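Gripper Build Log: Second Revision of the Jaws

Posted 21/09/2022

The second revision of the hand-held gripper is now complete, and this entry records the changes made since the February version. Readers who followed the first build will recall that the original jaws were printed in one piece with the linkage arms. When one arm cracked at the pivot, the whole assembly had to be reprinted, which took most of a night and used up the last of a good spool.

The new design separates the jaws from the arms. Each arm turns on its own metal pin, and the jaws are guided by a rail running across the back. Ximena Lagos reviewed the drawings before anything was printed and recommended that the pin holes be drilled to final size by hand. Her advice was followed. The earlier holes were left as printed, and the resulting play at the tip of the jaw was enough to spoil any attempt at holding a small object steadily.

The body was printed at the shared workshop in Pudham, where members may book the larger machine for a modest fee. The project carries the name Lucero, chosen before there was anything to show for it, and the part files are numbered accordingly. Lucero 25 was the last of the one-piece jaws. Lucero 36 is the current set. Most of the numbers in between were small corrections to the rail and do not merit separate discussion.

Testing was carried out at home, on the dining table, with fruit.

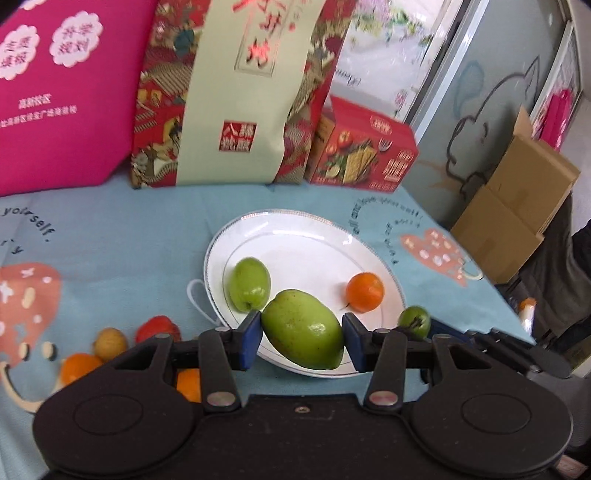
Fruit was selected as the test material for practical reasons. It is inexpensive, it varies in size, and damage to it is easy to see the next morning. The bare jaws of the first version left crescent marks on every pear they touched. The blue pads fitted to the inner faces are intended to spread the load, and they are held with double-sided tape so that other materials may be tried without rebuilding the jaw.

A simple log was kept. Of 76 lifts recorded with the new jaws, the majority ended with the item set down where intended. The failures were concentrated among the smallest pieces, which tended to roll out toward the tips as the jaws closed. Large, smooth fruit was held well provided that it was gripped near the middle. Oranges presented no difficulty at all.

Neema Magesa has asked whether the linkage could be made stiffer without adding weight. The matter remains open. A thicker arm was drawn but interferes with the body when the jaws are fully open, and moving the lower pivot would require a new base. It is likely that the next revision will keep the present arms and shorten the jaws slightly instead.

Work still outstanding includes a more comfortable handle, a proper stop at the end of the rail, and a decision on the pads. Part files will be shared once the base drawing has been corrected.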